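# Soirées drum & bass : celle du Wiseck et la suite

**barry_kettle**
Bon, le Wiseck remet ça le 28 mai. Deux salles, jungle en bas, liquid en haut. Quelqu'un a le line-up complet ? Sur le flyer juste Fesent et « guests ». Pas lourd.

**despina.o**
Fesent en tête d'affiche, Ban en ouverture. Le reste pas confirmé. Perso j'y vais surtout pour Ban, son set de janvier était dingue – que du vinyle, aucun temps mort.
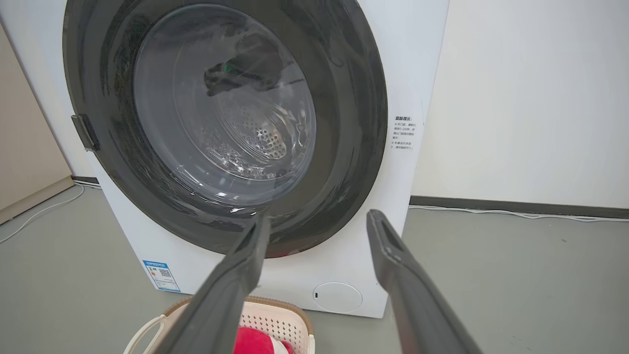
**halfdan_m**
Les préventes se prennent où ?

**despina.o**
Sur le site du Wiseck, ou au comptoir du disquaire Trureo si tu veux éviter les frais.

**tniazi**
Dingue, faut pas exagérer. La moitié du set c'était des classiques de 94 que tout le monde a déjà entendu 112 fois. J'aimerais bien du neuf un jour.

**despina.o**
Et alors ? Les gens dansaient. C'est une soirée jungle, pas un salon de la nouveauté.

**tniazi**
Oui enfin dans ce cas on met une playlist et on rentre chez nous.

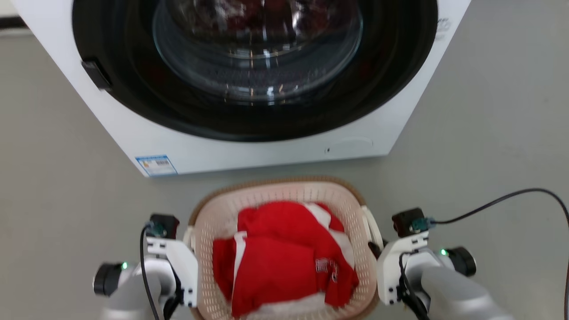
## Le son en bas

**baldur_odd**
Moi mon souci c'est le système son. En janvier les basses bavaient complètement près du bar. Devant ça allait, derrière une bouillie. Ils ont changé qqch ?

**barry_kettle**
Paraît qu'ils louent cinq caissons en plus. A vérifier. Et le limiteur a été réglé trop bas la dernière fois, d'après l'ingé.

**halfdan_m**
Pas d'accord pour les basses, j'étais au fond toute la nuit et c'était très bien. Par contre les aigus, aïe. Bouchons obligatoires.

**baldur_odd**
On n'était pas dans la même salle alors

**halfdan_m**
En bas, à gauche de l'escalier. Va là, vraiment.

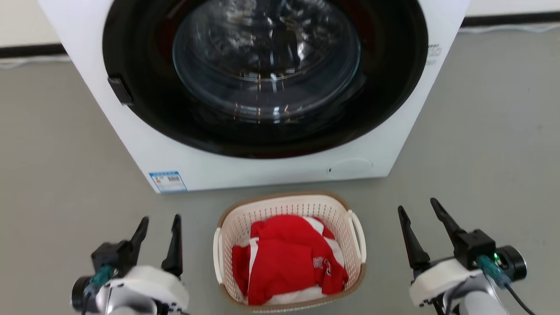

## Covoit / retour

**tniazi**
Qui rentre vers le nord après la fermeture ? J'ai de la place, départ quand les lumières se rallument, pas avant. Oui je viens quand même, ne dites rien Despina.

**despina.o**
J'ai rien dit :) Je prends une place. Et tu vas danser sur les classiques comme tout le mode.

**barry_kettle**
Moi aussi si y a encore de la place. J'aurai un sac de disques, pas énorme.

**tniazi**
Ok pour vous deux. RDV devant le vestiaire.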